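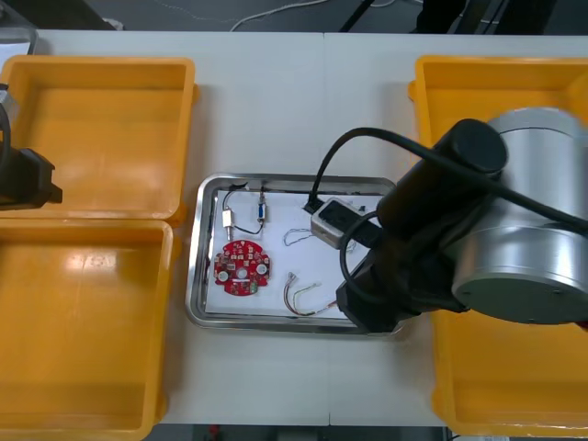 A sorting table with a tray of small parts, three yellow bins and two robot arms.

How do you teach a robot to sort small parts?

A robot arm is a machine made of stiff pieces called links. The links are connected by joints, and each joint has a motor that can turn it. At the end of many arms is a gripper, a tool that opens and closes to hold things.

A new robot arm does not know any tasks. One way to give it a task is to write out every movement as a list of numbers. This works well when each part is always in the same spot. It works badly when the parts are mixed up, because the list has to change every time. Another way is to show the robot what to do. Engineers call this teaching by demonstration.

Two ways to show a task

The first way is to move the arm by hand. The teacher switches the arm into a soft mode in which the motors hold up its weight but do not push back. The teacher then takes hold of the arm and guides it through the task. Sensors in the joints measure every angle along the way. The drawback is that the teacher's hands and body are close to the work and may block the cameras.

The second way is remote control, also called teleoperation. The teacher sits away from the table and moves a controller. The robot arm copies the movement a fraction of a second later. Some controllers look like a game pad. Others are small copies of the real arm, with the same number of joints. If the teacher bends the small elbow, the large elbow bends too.

Remote control takes practice. The teacher cannot feel the part in the gripper, and a small slip of the wrist can push a part off the tray. At Bredeo, a workshop that sorts electronic parts, new teachers train for three days before their demonstrations are saved.
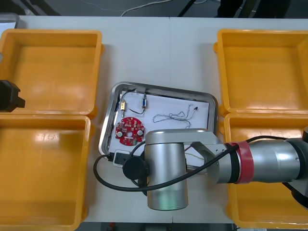 Sorting is a good first task for a robot because each move has a clear start and a clear end. The gripper closes on a part, lifts it, carries it to a bin and opens. The hard section is the lifting. A round circuit board, like the red one on the paper in the tray, is flat and keeps its shape. The gray wires next to it are harder. They lie in a tangle, and a tangle changes shape when it is pulled. The teacher has to show the robot many tangles before it can deal with a new one.

What gets saved

One run through a task, from start to finish, is called an episode. While the teacher works, a computer saves several kinds of information:

Joint angles – how far each joint has turned.
Gripper opening – how wide apart the two fingers are.
Camera pictures – what the table looks like from each camera.
Time – when each measurement was made.

The time matters more than it may seem. If the pictures and the angles do not match up, the robot will learn to close its gripper too early or too late.

The Bredeo workshop saved 439 episodes in August. A person watched each one afterward. In 18 of them a part had been dropped, and in 13 the part had gone into the wrong bin. Those episodes were put in a separate folder and were not used for teaching.

The view from the wrist

A camera that looks down on the table can see all the bins, but the arm may get in its way. For this reason many robots also have a small camera near the gripper. It moves with the arm, so it always looks where the fingers are pointing. Shiny surfaces can be a problem for it. A bright reflection hides the color and the edges underneath.

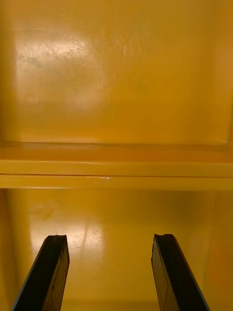
Wrist camera view: two black gripper fingers, wide apart, against glossy yellow surfaces.

From examples to a skill

The saved episodes are given to a learning program. The program looks for a pattern that connects what the cameras saw with how the teacher moved. After many rounds of practice on the computer, it can look at a new picture and work out a small movement to make next. Then it looks again and works out another – many times each second.

The robot does not understand what a circuit board is for. It has only learned which movements went with which pictures. If the parts are very different from the ones in the episodes, it may fail, and the teacher must record more.

Words to know

Demonstration: showing how a task is done.
Episode: one saved run of a task.
Joint: a place where an arm can turn or bend.
Teleoperation: controlling a machine from a distance.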